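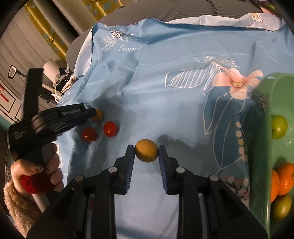
A hand-held gripper with ribbed blue pads holding a round yellow fruit above a printed bedsheet.

Hand-held gripper comparison
By the Stosteo editors
Last revised in May

A hand-held gripper comparison is a trial in which two or more gripper designs are worked by hand on the same objects, before either is fitted to a robot arm. The method is used to choose finger shape, pad material and opening width. It is cheap to run and can be done on any surface, including soft ones such as bedding, which give way under the fingertips and let small objects roll into folds.

Fingers and pads

Most designs in this class have two fingers moved by a linkage, so that both close by the same amount. The linkage may be left open, with the pivots exposed, or boxed in. Open linkages are easier to clean and repair but can catch on loose cloth.

Pads are either flat or ribbed. Ribs help with smooth skins, though a deep rib can mark ripe fruit. The Manunus pad set, sold in packs for small workshops, comes in soft and firm grades. The firm grade is rated for 1000 closures and the soft grade for 800. The Amini finger is longer and narrower, and is usually chosen for reaching into basins and boxes.

Test objects

Fruit is common in these trials. Apples and oranges test the opening width, while cherry tomatoes and other small fruit test how well the two fingertips meet. Small round items are the harder group on cloth. If one finger touches first, the item is pushed along until it meets a crease.
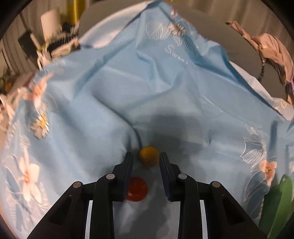

Open fingers over a creased cloth, with a small yellow-orange ball nearer the right fingertip.

Recording results

A grasp is normally counted as good if the object is lifted clear and held for a set time. Drops, slips and second attempts are logged separately. The Plendura tables, which many hobby groups copy, list 563 grasps on soft surfaces out of a planned 1000. Results from different operators should not be pooled without a note, as hand speed has a large effect on slips.

Comments

The pad life figures match mine for the soft grade. I got far less out of the firm ones, but I was using them on walnuts.

Could you add a section on trigger springs? A stiff one tires the hand well before 500 closures.

Is a slip counted if the fruit turns but stays in the fingers? The Plendura notes say no, our group says yes.

Related articles
Parallel linkage
Finger pad materials
Wrist camera placement
Grasping on soft surfaces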